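Subject: Re: [cell-upkeep] Left gripper closes late after cable change
Date: 25th May
List: cell-upkeep, Kiltdale

Hello all,

I answer below the quoted part, so please scroll a little.

> We have two arms over one white table and the work is putting the round
> metal connector with its wires next to a circuit board and plugging it.
> After we changed the cable on the left arm, the gripper closes later than
> the right one. The delay is not the same every time. When I run the open
> and close test alone, it is fine. When the arm moves also, it is late, or
> it stops with fault 1902. We have already put the old cable back and the
> fault stayed. Has somebody seen this? And how do you fix the position of
> the board, because ours walks away during the day.
>
> (Rosenthal bench, second cell)

Yes, I have seen this, and on our cell it took me the best part of a week, so I will write all what I did and you can skip what you have already tried.

First the fault number. In our controller 1902 only means that the gripper did not report its position in the time allowed. It does not mean that the gripper is broken. I lost one day on this, because I read it as a motor fault and I took the fingers off for nothing. If your software is the Damach version, the allowed time is in the gripper page and the value from the factory is 300 milliseconds. I put it to 500 for the search only, so that the cell does not stop every few minutes, and afterwards I put it back. Please do not leave it at 500. With the long time the fault goes away but the late closing stays, and then you have bent pins and no message.

Then the cable. You say the old cable gives the same fault, and ours did too. The reason was the bend at the top of the wrist housing. When I refitted the cable I had pulled it shorter than before by the width of one tie. With the arm at rest you see nothing wrong. When the wrist turns inward to reach over the board, the cable is pulled at the plug and the signal drops for a moment. So the test with the arm standing is always good, exactly as you write.

What I do now:

Move the arm by hand mode to the farthest pose of the job, and leave it there.
Look at the cable where it comes out of the housing. It should make a free curve and not a straight line.
Push it softly with one finger while the gripper test is running. If the closing becomes late, you have found it.
Open the last tie only, give more cable, close the tie so that it can still slide.
Run the whole job slowly, then at normal speed.

Do not forget to switch the arm back from hand mode before you go behind the table. We have a rule that only one person holds the pendant and the other one does not touch anything until he hears "clear".

For the board I can say how we do it, but it is not elegant. We set the board on something raised, so that the fingers have air under them when they come low. The height must be the same each time, and this is where our own trouble started. Last December one of us changed the support under the tray for another one that looked the same, and the teaching points were all too high. Now we measure the top surface of the board at two corners before the first run, and we write it on the sheet. If your board walks, I would look first under it and only then at the program. A box on a smooth table slides a little with every push of the connector. We put a thin rubber mat under ours and the walking became very small.
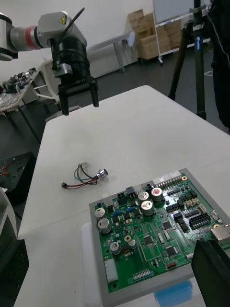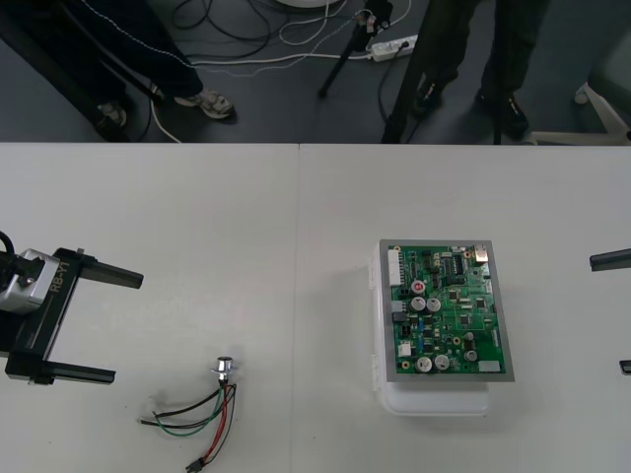

Board raised above the white table, wired connector lying beside it, gripper open.

The connector itself should start each time in nearly the same place. I do not mean to the millimetre, the vision corrects this, but the loose wires are more important than one thinks. When the wires lie under the metal body, the fingers take a wire together with it, the force goes up early and the program believes it has a good grip. We lay the wires away from the side where the gripper comes. After this the number of bad grips went down so much that I first thought the log was not working.

The fingers you should clean before you change any force value. I use a dry cloth, and alcohol only when there is something sticky, and I wait until it is dry. Then I close the gripper on nothing and look if the two faces meet along the whole length. On our left one they did not meet at the tip. The screws were tight, but there was a small piece of tape between finger and carrier, and I am afraid I put it there myself.

After a cable change you must also do the zero of the gripper again. In our version it is not done automatically, also when the screen shows "ready". Open fully, wait, press the zero, then close fully and compare the count. Ours gives 3473 when fully closed. Yours will be a different one, but it must be the same number each time for your gripper. If it changes from one try to the next, go back to the cable and do not continue with the zero.

One question from my side. In the Wamulel notes it is written that the left and right gripper should have the same closing speed, but we run the left slower, as it holds the connector and the right one only steadies the plug. Is there somebody who runs both equal on this kind of work? I would like to know if you get marks on the metal body.

I can send the sheet we use for the checks after a cable change. It is one page and it has some spelling errors.

Best regards,
Kiltdale cell, morning shift

3 comments

benchside
The sliding tie was it for us also. We had it tight on both arms. Thank you for writing it so long.

tallcabinet
Please send the sheet. About the speed: we run both equal and we do get a light ring on the body, but only with the old fingers.

second_cell
I wrote the first message. Gave more cable at the wrist and ran the job until lunch with the time at 300, no 1902. The board still walks, I have no mat yet.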